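Soon-im Ban
05/02/2020

Right, a thread about clear desk policies, and why I don't believe a word of the case for them. Long one. Get a tea.

Our lot brought one in last September, after a consultancy called Grondeo came round our Drindale office and told management that clutter was costing us 30 minutes per person per day.

30 minutes. Every person, every day. I asked how they'd got to that. The answer was a slide with the number on it, bigger.

I then asked for the study behind the slide. It was a survey of 187 office workers who were asked how long they thought they spent looking for things. Thought! I couldn't tell you how long I spent looking for my own keys this morning.

Also missing: any word on whether those people had messy desks. A tidy person can lose a stapler. My sister alphabetises her spices and loses her phone twice a day.

And who paid for the survey? Grikby. Grikby sells drawer units. Draw your own conclusions – I've drawn mine.

Anyway, the rule as we got it. Desk bare at the end of the day, one pen holder allowed, everything else in a locker or in the bin. Mugs count as "personal clutter". A calendar is "personal clutter" unless it's a company calendar.

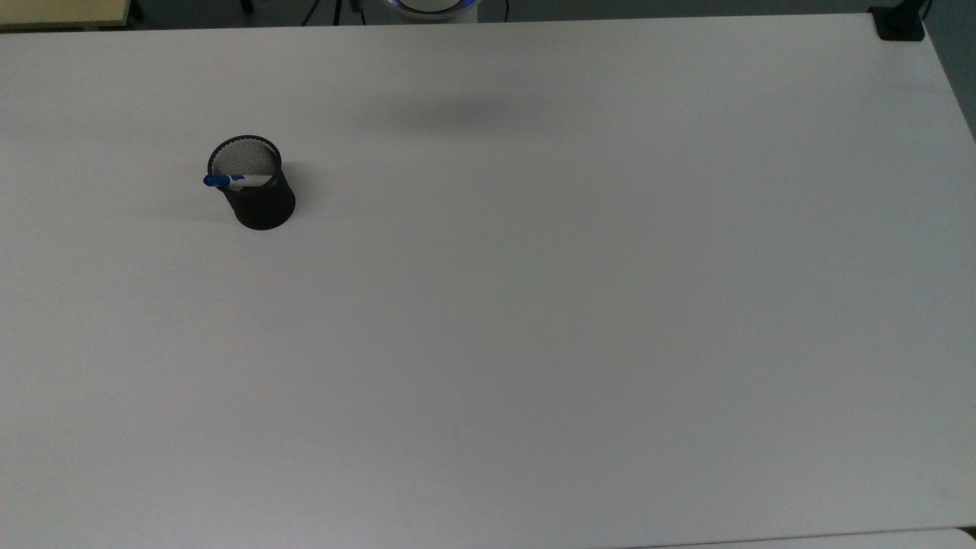
Black mesh pen holder, white table, both times.

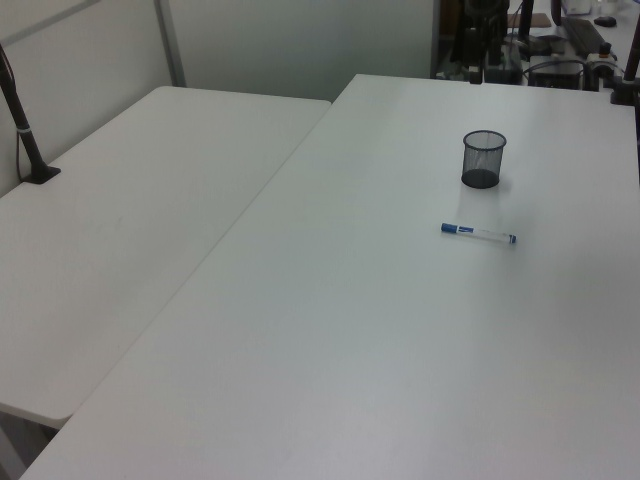
2 min read

You'll notice that's a lot of table for one pen cup. I don't dislike the look, to be fair. I just don't see what it has to do with getting the invoices out.

What happens to the stuff is the bit the slides skip. Paper doesn't vanish when you clear it. Mine went into a locker, in one pile, in no order, at half five with my coat on. Next morning I took the pile out and spent a while working out where I'd been.

On my old desk I knew. Left side was waiting on somebody else, right side was mine to do, under the keyboard was stuff I was avoiding. Looked awful. Worked fine for years.

Someone always says "but security" at this point. Fair enough, for payroll, or anything with a customer's address on it. Lock that up, I'm all for it. I don't think the security of the firm rests on my hand cream.

Then somebody says "but cleaning". I asked the cleaners. They'd like people to stop leaving banana skins in the paper recycling. Desks didn't come up.

The other argument is that a bare desk gives you a clear mind. I've seen this said so many times and I've yet to see anyone say how you'd check. Mine felt exactly as full as before, plus I was cross about the mug.

Three months in, we had a review. Over half the team said they felt "more organised". The question was "Do you feel more organised, much more organised, or about the same?" Have a look at that list and tell me what's missing from it.

I did write in the comments box that there was no option for worse. The feedback was described as "noted".

Meanwhile Petchrat – the job tracking thing we all use – had been down for the best part of a week that autumn. I'd like to see the minutes lost to that on a slide. I suspect there's no matching furniture to sell.

If you like a clear desk, have one. Some people really do think better that way and I'm not coming for your nice empty surface. My quarrel is with being told it's been proved.

Things I'd want before I believed it: the same people measured before and after, somebody other than a furniture firm paying, and actual work counted instead of feelings about work. Doesn't seem a lot to ask before you take away a woman's calendar.

A few of you have asked if I'm still following the policy. I am, mostly. The pile goes in the locker at half five and comes out again at nine.

The mug lives in my bag now. It's leaked on 2 library books so far.

Replies are open if anyone's got a proper study. Please, no more slides.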